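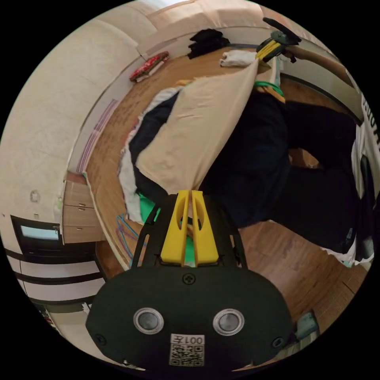 Spent the morning sorting clothes, mine and the ones my cousin left behind when he moved to Astovwood. Posting as I go so I don't quit halfway.

Rules for today. Everything comes out. Anything I haven't worn since April goes in the donate pile unless it's a coat. No trying things on until the end, or I'll be here all night.

I fold big cloth pieces first. They take up the most space and they make the pile look smaller once they're done. Get two corners, pull it straight, bring the corners together, then do it again the other way. If it's wrinkled I leave it wrinkled. I'm not ironing in August.

Dark clothes go together and white clothes go together. I used to sort by shirts, pants and so on, but I wash by color, so now I put things away by color too. One less step.

The navy stuff is the hard part. Half of it looks the same until you hold it up near a window. I put on what I thought was a work shirt last month and it was a pajama top. Wore it to the Garkville office and back.

Someone asked what I do with T-shirts that have printing on them. Fold with the print facing out. If I can't see which one it is, I pull out the whole stack to look, and then I'm folding the whole stack again.

Short break. Had cold noodles. Back at it.

Moved on to the part where I dump it all on the bed. I know people say to do one drawer at a time. I've tried it and I end up with one neat drawer and the rest as it was. If it's on the bed, I have to finish before I can sleep.

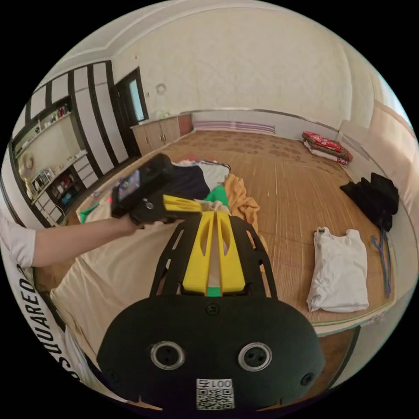

Nguyen-Tran replied that the bed method only works if you put the sheet you don't care about on first, and that shirts folded on a floor mat come out flatter than shirts folded on a mattress.

Agree on the second part. A mattress gives too much and the sleeves slide around. The mat is firm and I can kneel on it, so white shirts get folded down there. My knees would like a word, but the shirts are flat.

On the sheet, I just use whatever is on the bed and wash it after. It's due anyway.

Hangers. I keep the thin plastic ones because they take up less room. They do bend under a wet sweater, so sweaters get folded. I had 12 of the padded kind once and they filled the rod on their own.

Quilts and spare bedding stay folded in a stack in the corner. I tried vacuum bags from Heltura two winters ago. They went down flat and by spring one had puffed back up and pushed the closet door open. The stack is fine. Heaviest on the bottom, the one I use most on top.

Don't stack anything against a radiator, even in summer. You will forget, and then it's cold out and there's a blanket blocking the heat.

Where things stand: whites nearly done, blacks sorted and some of them folded, greens in with whatever is closest. There are only a few green things and I don't think they need their own pile.

Donate pile is smaller than I wanted — 2 bags. I kept one sweater I said I wouldn't keep.

Drop-off closes early, so the bags go by the front door tonight and out first thing tomorrow. If they sit longer than that I start taking things back out of them.

Still have socks to do. Will post the socks separately.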